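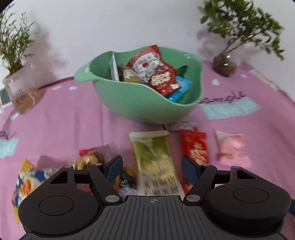 Every few months I get asked if robots can do chores yet. Short thread on where I think it stands as of May 13, 2020.

Short version: one chore, in one room, with the same objects every time, yes. Your house, no.

Picking up snacks is a good test because people think it's easy. A box has flat sides and stays a box. A bag of biscuits changes shape when you squeeze it. Squeeze too little and it slips, too much and you have crumbs.

Zarum published a tidying run last year. 381 tries at moving wrapped food from a table into a bowl, 231 made it. The misses were mostly thin packets lying flat. Two fingers need an edge to get hold of, and a flat wrapper doesn't offer much of one.

A patterned tablecloth makes it harder too. Printed words and colored patches can read as objects to the vision software. A kid sorts that out without thinking.

Bowls are their own problem. Once there's a box and a couple of bags in there, the next item has to go in without pushing the others out. Most demos stop before the bowl gets full. Watch for that.

Shops are further along. Valtonen has a shelf restocker that does cartons overnight and does them well. It doesn't do bagged candy. A person still comes in at 5 and does the bagged candy.

Gheorghița Pascu worked on the Plandodus arm and told me the grasping took her team one summer. Getting it to recover after a bad grasp was still unfinished the following July. I believe her. Recovery is most of housework.

Speed: the Vukidov kitchen unit took 923 seconds to clear one coffee table. I timed myself on the same kind of mess and was done before my tea had steeped.

So would I buy one? No. Would I put one on a packing line that runs a single product all day? Yes, today.

Replies are open if you've used one of these at home for longer than a week. I'd like to hear what it dropped.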